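Subject: Re: [home-corners] Artificial flowers on a work desk
From: Piret Sakalauskas
Date: January 18, 2023

Hello all,

On Monday Darius Venckus wrote:

> I have two kinds of artificial flowers, one with big heads and one
> with small ones, and I want them on the desk where I also work.
> Should they go in one vase or stay apart? And do I cut the stems?
> My vase is quite narrow. I don't want to spoil them.

Darius, I have the same question at my desk this week, so I answer with what I have. Both my kinds are white. The big ones look like chrysanthemums, and the others have small blossoms with a few green leaves. I took them all to the desk to compare before deciding anything.

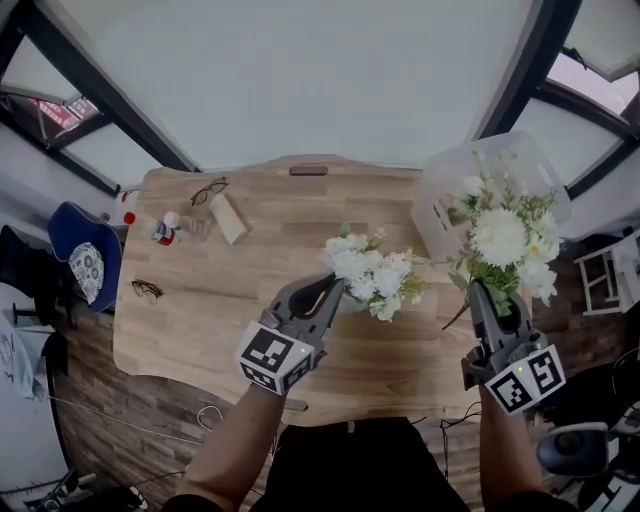
Ona Krūmiņa wrote to me off list that she would never mix them. In her opinion the small flowers disappear beside the large heads, and it is better to give them a second vase, even a cheap one. She also asks everybody not to cut the stems on the first day, but to bend the wire at the bottom and live with it for a week.

I agree with her about the cutting. I once shortened a bunch by 19 centimeters and it never stood well again. About the mixing I am less sure. If the small ones are higher and a little behind, they make the whole thing lighter – the big heads alone can look heavy, like a cabbage.

For a desk I would also think about the window. With a frosted pane the light is soft and white flowers look good in it, but they show the dust very soon. I use a dry paintbrush, the 3 centimeter size, and go from the middle of the flower outward.
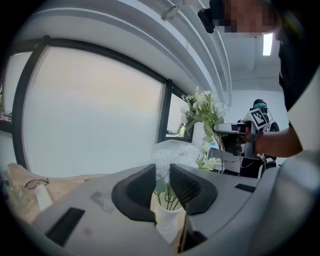 Please keep also a free place for your glasses and the small things, because they always come back to the desk anyway. A vase in the middle will annoy you when you want to write. I prefer the far side, where my sleeve does not reach it.

Does anyone know if the Fluvano vases are heavy at the bottom? I would like one more, for Ona's method.

Best regards,
Piret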